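Week 9: Small storage, big payoff!

Today we finally get to lidded boxes, my favorite part of the Detwood home organizing course. A good box keeps a whole craft or repair kit together, and frosted plastic gives you a hint of the contents (a hint only, so label it anyway!).

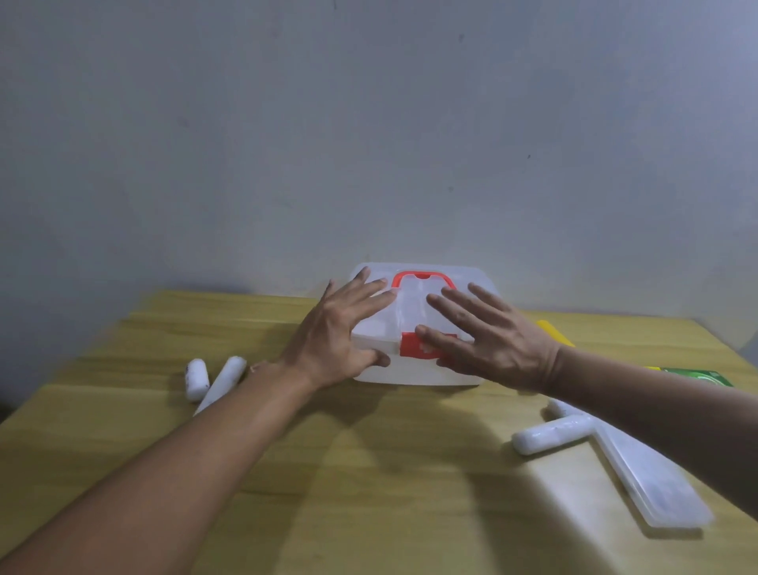

*Fig. 2. Frosted box with a red-orange handle and front latch, both hands on it.*

Things to try at your table:

- Press the lid with one hand, work the latch with the other.
- Check the latch **before** you lift by the handle. Every time!
- Pack heavy items first, then fill the gaps.

For next week, sort one drawer at home into a single box. Give yourself 20 minutes and bring whatever didn't fit, we'll have fun with the leftovers. Reading: Yu handout, labels section.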